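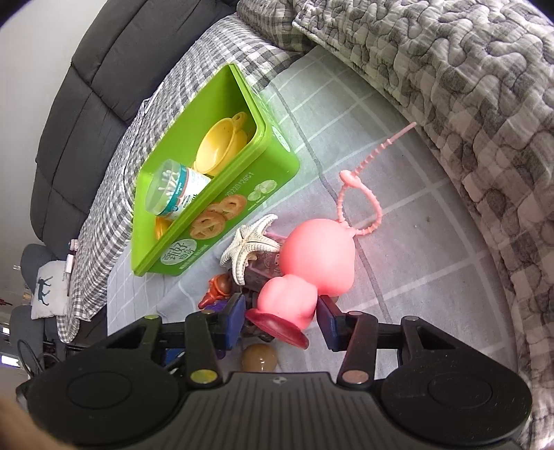
The pink toy on its deep red suction-cup base.

I was third in line at the bakery on Flaltthorpe Road when my phone decided it didn't know me anymore.

You have to understand, I'd been smug about the whole tap-to-pay thing. I'd signed up for Onirer back in February, linked my chequing account, and left my wallet in a drawer at home (it's probably still there, full of dead gift cards). One thumb on the screen and off I went with my coffee. Lovely!

"Fourteen dollars even," said Pirmin Schnyder, who owns the place and has never trusted anything without a cash drawer under it.

I put my thumb down. The phone buzzed. *Please confirm your favourite colour.*

"It wants my favourite colour," I said.

"So tell it."

I typed green. Wrong. I typed blue. Wrong again, and now it wanted 6 digits from an email I couldn't open without, you guessed it, my thumb. Behind me somebody sighed through their nose.
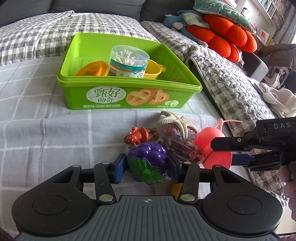

"How much have you got in there?" asked the woman next in line. I knew her a little – Ayodele Igwe, from the flats over the laundromat.

"Around 400 dollars," I said. "I'm rich. I just can't get at it."

She laughed and held her own phone over the reader. It chirped. Two loaves and my cinnamon bun, paid for, like it was nothing.

"I'll send it to you tonight," I said, going red right up to my ears.

"You will not," she said. "You'll bring me coins."

Pirmin was so pleased he threw in a butter tart.

So that evening I went through every coat pocket I owned, and the jar on the windowsill, and came up with a sock full of change. I was halfway up her stairs with it, clinking like a sleigh, when my phone lit up.

*Welcome back! Was it purple?*

We use cookies to improve your experience. By continuing to browse this site you accept our cookie policy. Accept | Manage preferences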